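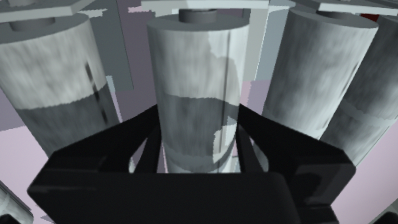 Stone samples for the Erbridge library entrance came in during February, and members have until the end of next month to say which finish they prefer. The old concrete bollards by the front steps will be taken out and replaced with stone posts. Two of the present ones are cracked at the base, and the town would rather replace the full set than patch them. The plan calls for a row of four, upright and evenly sized, with the same streaky grey-and-white look you see on the cylinders here. A plain tan stone was also considered, but it stains badly under the maple trees and was dropped in the first round.

The choice left is between a polished surface and a honed one. Polished stone sheds dirt more easily and shows the pattern better. Honed stone has a flat look, hides scratches, and does not glare when the sun is low in the afternoon. The supplier, Kultex, has quoted the same price for both, so cost does not come into it. Both finishes will be on display inside the library, on the table next to the returns desk. Please handle them – they are heavier than they look, so use two hands.

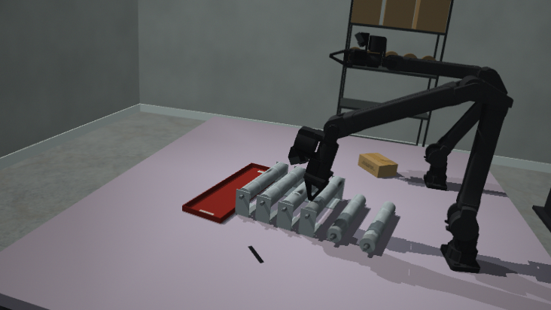
Gray parts, a red tray and a small cardboard box on the table.

Work on the steps will begin once the finish is settled. The crew will take out the old posts first, then reset the bottom step, which has dropped on the Widley Road side. The main door will stay closed for 15 days. During that time everyone should come in through the side door on Lema Street, where there is a ramp and a bell. The book drop will be moved to the same side. It will be emptied at 8 in the morning and again at closing time.

Parking will be tight. The 16 spaces in front of the building will be fenced off for equipment, and the small lot behind it has to be shared with the clinic. If you are only returning books, the curb on Lema Street can be used for short stops. Children's story hour will go on as usual in the back room, and strollers can be left in the hall by the side door.
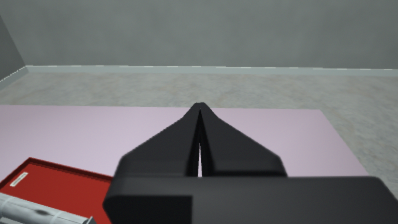 Several members have asked what will happen to the old posts. The sound ones will go to the garden behind the library, where they will be laid flat along the edge of the gravel path. Laid down like the cylinder on the red tray, a post makes a decent border and needs only a shallow trench to hold it. The cracked ones will be broken up for fill. Anyone who wants a piece for a garden at home can leave a name and phone number at the desk before work begins. Pieces must be picked up from the back lot, and we cannot deliver.

Comments on the finish can be written on the cards next to the samples or dropped in the box by the door.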